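Howells backs Zotness junior rugby for five more seasons

10th April

I'm Idris Meredith, I run the junior section at Zotness Rugby Club, and I've been asked to write this one myself as I'm the one who won't stop going on about it. So, the news: Howells, the builders' merchant on the Rirard road, has signed up as our main junior sponsor for the next five seasons!

I first sat down with them in October with a cold cup of tea and a very long wish list. We've got most of it. There'll be new kit for every age group, proper post protectors (the old ones were mainly tape) and £900 a season towards coaching courses, so parents who fancy helping out can get qualified without paying for it themselves.

The part I'm happiest about is the girls' side. We had enough players for training last year but never quite enough for a fixture – very frustrating for them, and for me on the phone every week calling games off. We now have 20 signed up for the under-14s and their first match is away at Vuster. I'll be the one shouting on the touchline, sorry in advance.

Kit and colours

We're keeping the green and white hoops. I did float a change and got some fairly strong emails, so hoops it is. The Howells name goes across the front and the shorts stay black. Families can order spare socks through the clubhouse, and old boots in decent nick are always welcome for the swap box.
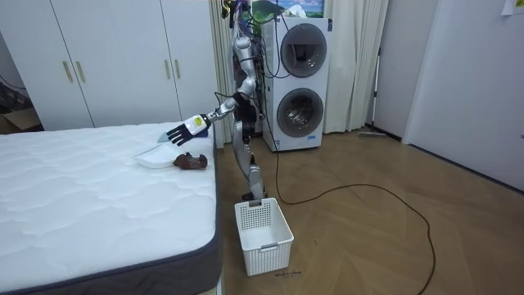
How to join

Just turn up! Junior training starts at six in the evening on the bottom pitch, and the first three sessions are free. Bring boots, a gumshield and a drink. After that it's £20 for the season, and if that's a stretch, have a quiet word with me and we'll sort it.

Press enquiries: Idris Meredith, junior section, Zotness Rugby Club.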